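Search questions, tags, users

Hand stalls against microwave door in sim, then wrist joint trips on effort limit

Asked by Teresa Gallagher in March - 4 answers hidden, 2 shown - 9 comments

I am running a door-opening task in Vurero with the stock kitchen. The arm reaches the microwave, the fingers close, and then nothing moves. The wrist effort climbs until it hits the limit and the controller drops out with a joint fault. Out of 100 runs, 16 ended this way. The rest opened the door normally.

Same seed, same start pose, same controller gains. The only thing that changes between runs is a small random offset on the counter position. I have tried lowering the approach speed, which made no difference to the count.

I would like to know whether this is a contact problem or a planning problem before I move the same policy to the real arm. I do not want it pulling at full effort on a real door.

Share - 3 comments

Answer by Warrick Quinlan

Contact problem, most likely. The collision shape on the door in the Mildale kitchen set is a convex hull, so any gap behind the handle is filled in. The fingers close on the hull and push the door shut while the wrist tries to pull it open. Your offset decides which side of the hull they land on.

Turn on collision drawing and step through a failed run from just before contact. If the fingertips stop short of the visible surface, that is the cause. Replace the hull with a decomposed mesh and run the set again.

My own test with the stock set, paused at the door:
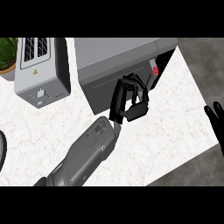 Fig. 1: Black hand at the lower front edge of the microwave, below and to the left of the red button.

From a top view like this one you cannot tell whether the fingertips are touching or how deep they sit, so do not judge contact from the render. Log the contact forces per finger link and compare those.

Separately, set the effort limit lower than the default and make the fault trigger a release, with the fingers opened before the arm backs off. At the moment yours holds its grip until the controller drops out, and I would not put that on hardware.

Share - 2 comments

Answer by kubicek_user

Had the same on the Kubíček arm. Halved the time step and it went away. Did not look into why.

Share - 4 comments

Teresa Gallagher: Drew the collision shapes, it is the hull. Decomposed mesh gives no wrist faults so far. Will add the release on fault as well - thanks.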